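Notebook, gait and sectionals
July 13, 2024

Re-ran the stride extraction on the Jarcombe gallops after the clock fix. The old run had the girth unit drifting against the furlong beacons, and every horse looked as if it was shortening from the 600 m mark home. Most of that was the clock. With the offset corrected per session, the shortening starts near the 400 in the older horses and does not show up in the two-year-olds at all over this distance.

Settings for the record: accelerometer at 200 Hz, GPS at 10 Hz, low-pass at 30 Hz on the vertical channel before peak picking. I tried 20 Hz first and lost the second forelimb contact on the heavier movers. Usable strides after rejecting lead changes and the pull-up: 1,077. Rejected strides are kept in a separate file with a reason code. Please don't merge them back in.

Duditz went twice, once on the inside strip and once four horse-widths off the rail. Stride length at matched speed came out slightly longer on the outer strip. The going stick readings were close enough that I would not blame the surface. More likely he was following on the first piece of work and had clear air on the second. The work rider's sheet agrees with the order but has no comment on how he traveled.

Homura is the problem file. Left-right asymmetry on the vertical channel is well above her February baseline, but the girth unit was found rotated when she came in, and a rotated unit gives nearly the same signature. I re-projected using the standing segment before the walk out. That took out a bit more than half of it. What remains is inside the spread we get from refitting the unit on the same horse, so I am not reporting it as a change. Told Elżbieta Mazurek this by phone. She wants a straight-line trot on the hard strip before Homura does any more fast work, and I agree.
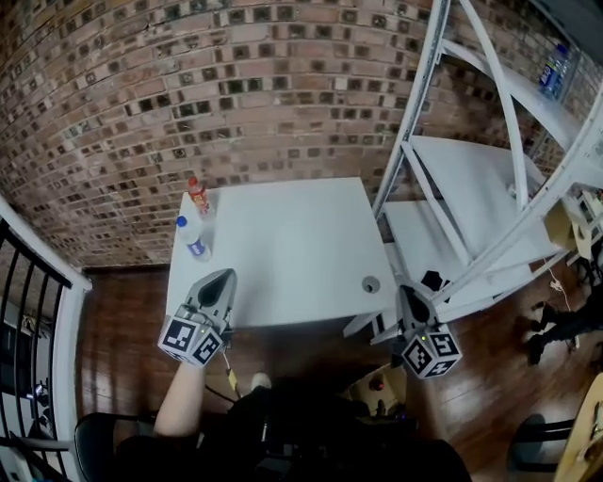
Table against the brick wall, two bottles at the far left corner.

Beacon survey. Beacon 3 had been reinstalled after the rail was moved and its position in the config was still the old one. Corrected from the tape measurement, then checked against the stationary GPS log. The 400 to 200 split for every session since the rail move is therefore short by a constant. I have reprocessed this month and left the earlier ones alone until someone confirms the date the rail was shifted. If you need those splits before then, use GPS only and accept the noise.

Speed check: GPS against beacon over the last 500 m agrees to within 0.1 m/s for all horses except Baran. His GPS trace has a dropout under the trees at the bend and the filter bridges it with a straight line, which cuts the corner and understates the distance. Added a flag for gaps longer than one second. No interpolation across a flagged gap from now on, leave it blank.

Heart rate: belt contact was poor on Baran and acceptable on the others. Recovery figures at two minutes and five minutes are in the sheet. The five-minute figure for Duditz after his second piece was taken while he was still being walked in, so it is not comparable with his first.

Handicap model not touched. There was a request to feed stride frequency in as a predictor. With this few horses it will fit the individual and tell us nothing about the race, so it waits until the second yard's data arrives.

To do
Trot-up for Homura, unit refitted and photographed on the girth before she leaves the box.
Mark the unit housing so rotation can be read off by eye.
Get the rail date, then reprocess the beacon 3 sessions in one batch.
Replace Baran's belt electrodes, spares are in the second drawer.
Check whether the clock offset is a fixed value per unit or creeps with temperature. Leave two units logging overnight side by side, one in the tack room and one outside.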